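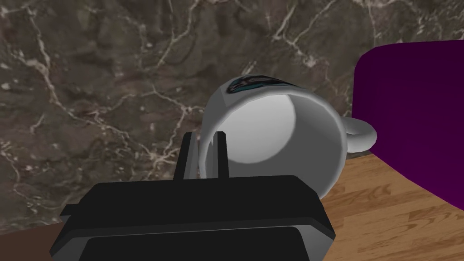

How do I get my home-built arm's simulator to match the real gripper? I'm making one in our shared workshop and want to practise grabs on screen first.

Samran Kaewsai

Measure how far the fingers open, put that in the model, then slow the closing speed to match your motor. Mine took 20 tries and I loved every one of them!

Nattawut Ratanaporn
6 comments · Share

Check the fingertip friction too – mine was set far too low.

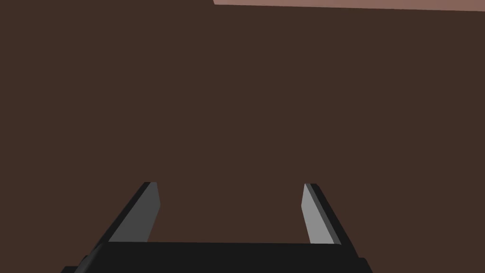
Gripper open, nothing between the fingers

Yung-ching Chien

Following, same problem!

Search Horudmont help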